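Drundaleck 地方食谱语料 说明文件

概述
Drundaleck 收录家庭手写食谱和社区油印菜谱的转写文本，共 3058 条，每条对应一道菜。原件多为单页卡片，也有装订成册的，拆分后按菜名入库。文本以中文为主，部分条目夹有方言用字，转写时保留原样，不改成通行写法。

文件结构
recipes.tsv　主表，一行一条
units.tsv　旧制单位对照
variants.tsv　方言字与通行字对照
splits/　划分文件，测试集 2000 条，其余为训练集

测试集比训练集大，这是有意的。主要用途是评测食材抽取和步骤切分，训练部分只供少量样本调试。

字段
id：条目编号，删除后不再复用
title：菜名，原件无题时留空
ingredients：用料原文，以竖线分隔
steps：做法原文，保留原有换行
source：来源批次，取值为 stovier 或 gebreyes
legible：字迹等级，0 到 2，2 为全部可辨

转写规则
看不清的字用方框代替，一字一框。涂改处取改后的字，改前的字写入 note 字段。“少许”“适量”一类用量照录，不换算。同一道菜有多个版本的，各自成条，不合并。
每条由两人分别录入，不一致处交第三人对照原件裁定。

已知问题
Stovier 批次有 30 条缺少末页，做法不完整，legible 一律记为 0。
Gebreyes 批次中“斤”有十六两和十两两种用法，原件没有注明的，units.tsv 无法判断。
腌菜和糕点偏多，热炒偏少，不宜拿来统计日常饮食。

原件保管
原件不随数据发布。卡片按批次装入无酸纸袋，袋外只写编号。整理时台面铺浅色布，用敞口纸箱周转。册子平放，不竖插。借阅须提前登记，每次限一个批次。

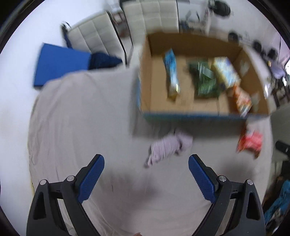 版本记录
1.2　修正 variants.tsv 中重复的行，补录 note 字段
1.1　加入 Gebreyes 批次，10 月
1.0　首次发布，仅含 Stovier 批次

许可与引用
转写文本可用于研究和教学，再分发时请附上本文件。引用请写“Drundaleck 地方食谱语料，Burell 整理”，并注明版本号。勘误请附条目编号和字段名。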